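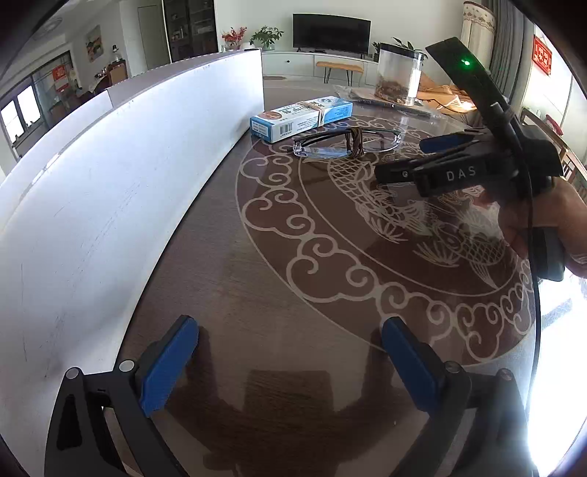

Can a machine clear the table yet?

The engineer who runs household trials at Udutent has spent most of her working life on tables. Her group studies how ordinary things are picked up, moved and put down at home, and whether a machine could be trusted to do the same. Before that she worked on packing lines at Cadton, where the parts were all alike and arrived facing the same way.

We spoke over two afternoons in April. I started with the question readers send in most often, which is when they can stop tidying up.

"Not this year," she said. "If you mean a machine that comes into your living room, looks at the table and puts everything where you want it, we don't have that. If you mean a machine that can pick a box off a table, yes, that has been possible for a long time."

The recordings her group works from are made by people. A person holds a gripper in each hand and does the chore with two padded fingers on each side instead of ten bare ones. I tried it with a pair of eyeglasses and needed several attempts to get hold of them. She said most people start by squeezing too hard.

"You find out quickly how much your fingertips were doing for you," she said. "You slide a thing to the edge, you tip it, you roll it a little. With two flat pads you have to plan that. And a robot with two flat pads has to plan it too, so we would like to see how a person solves it."

I asked what makes a good object for a trial. She said she has stopped choosing them. Early on the group bought sets of wooden blocks and plastic fruit, and the software got very good at wooden blocks and plastic fruit. Now they work with whatever belongs in a home: cartons, glasses, packets, hair clips, a plastic canister with something dried in the bottom.

"A carton is easy. It has flat sides and it keeps its shape," she said. "A foil packet is worse, because it gives when you touch it. A bag is worse again. Clear plastic is hard for the camera and hard for the fingers." 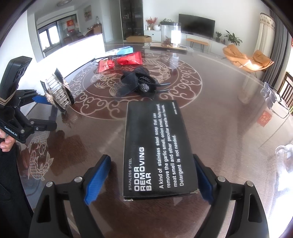 She gave the hair clip as an example of something in between. It is small and stiff, so it ought to be simple, but it has teeth, it may open if it is pressed at the wrong end, and anything shiny on it throws light back at the camera. Her current software handles hair clips badly. She has a list of such objects on the wall of her office, and it had 200 entries when I saw it.

Polished tables are on the list as well. A glossy top shows a second copy of everything standing on it, and windows make bright patches that hide whatever is there. "People at trade shows use gray felt," she said. "I don't know anyone who has gray felt at home."

The figures she is willing to give are modest. The group has around 3,000 recordings of table chores. In her last round of tests a robot arm was asked to clear six items from a table into a tray, and it did well until it came to soft packaging. It would close on the packet, lift, drop it and start again. She stopped the run after a few minutes.

Shops are further along, she said, though less than the advertising suggests. Moussa, a housewares wholesaler that lets her group test in its stockroom, carries 2,000 different products. A machine there moves sealed boxes from the cart to the shelf without much trouble. Loose items in display trays are still put out by hand, and so is anything a customer has opened and returned.

"The staff asked me if it was going to take their jobs," she said. "I told them to watch it for an hour. After that they asked if it could at least break down the empty cartons. It can't do that either. That's a hard one — you have to find the flap, get under it, pull, and hold the other side still."

Iltell, a rival firm, has said it will sell a home tidying robot to the public soon. She would not comment on the product itself, but she had questions she would put to any seller. What happens when it meets something it has never seen? Does it leave the thing alone, or try anyway? And who put the objects on the table in the video?

She thinks the first useful home machines will do one chore in one place, such as emptying a particular dishwasher into a particular cupboard. Clearing a table will come later, since a table gets used for everything.

"I would be happy with a machine that moves the easy half to one side and leaves me the rest," she said. "I'd buy that one. I would still keep my glasses away from it."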